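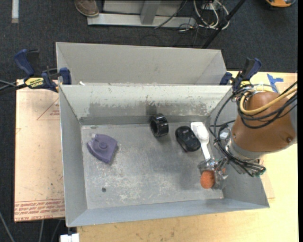
A bin-picking workspace with two adjoining metal bins, a gripper, and cables routed along the arm.

Hose and cable snagging in bin picking

Hose and cable snagging is a class of fault in robotic bin picking in which an external supply line, such as an air hose, signal cable, or power lead, catches on the bin, on a fixture, or on the arm itself during motion. It is sometimes recorded in maintenance logs as "dress pack interference" or simply as a cable fault. The immediate result is usually a protective stop. Repeated events can damage conductors, loosen connectors, or shift the bin out of its calibrated position.

Causes

Supply lines routed outside the arm need slack so that the wrist can rotate through its working range. The slack forms loops, and the position of a loop depends on the joint angles at a given moment. A loop that clears the bin wall in one pose may drop below the rim in another. The risk increases near the walls, where the wrist is often tilted to reach an object lying against the side.

Most motion planners check the arm and gripper against a model of the bin but treat flexible lines as absent or as a fixed envelope around the forearm. Neither method captures a loop that sags or swings. Clamps used to hold bins together add raised edges and handles at the rim, and these are common catch points.

The Bedano fault

A frequently discussed case concerns a test cell operated by the integrator Prantl at its Bedano site. The cell used the Surkis picking controller and had been running mixed-object trials since December. On 14/03/2021 the arm stopped during a retreat move after a pick near the rear wall of the bin. The controller reported a collision at the wrist, but no contact marks were found on the gripper. The cell was reset and resumed work. It stopped again after 64 picks, with the same code.

Leonie Eberhard, who led the review, compared joint torque records from the two stops with those from 300 normal cycles. In both faults the torque rose gradually before the stop, a pattern consistent with a line under tension and unlike the sharp peak of a rigid impact. A loop of the cable bundle had passed behind a clamp handle and tightened as the wrist turned. The bin had moved 21 mm, so later grasps would have been offset even if the cable had come free.

The report also noted that the collision threshold had been raised earlier to reduce false stops when the fingers touched the bin floor. The higher setting delayed detection. One connector was replaced — its locking tab had cracked — and the bin position was calibrated again.

Detection

Snagging can be detected by comparing measured torque with the value predicted for the same motion. Johanna Riedl later proposed a slope test, which responds to a steady rise over some 900 milliseconds instead of to a single peak. The method was added to the Nistska monitoring package as an optional check. It is less reliable at high speed, where normal acceleration loads hide the early part of the rise.

Prevention

Common measures include:
Routing lines through the arm where the design allows it
Retaining straps or spring retractors that take up slack
Clamps mounted with handles facing away from the approach path
Limits on wrist rotation, with a forced unwind between picks
A vertical retreat before any sideways move

Retractors apply a constant pull on the wrist and must be included in the payload settings. Straps that are too tight move the bending load to the connector, where wear is harder to see.

See also

Collision detection
Dress pack
Protective stop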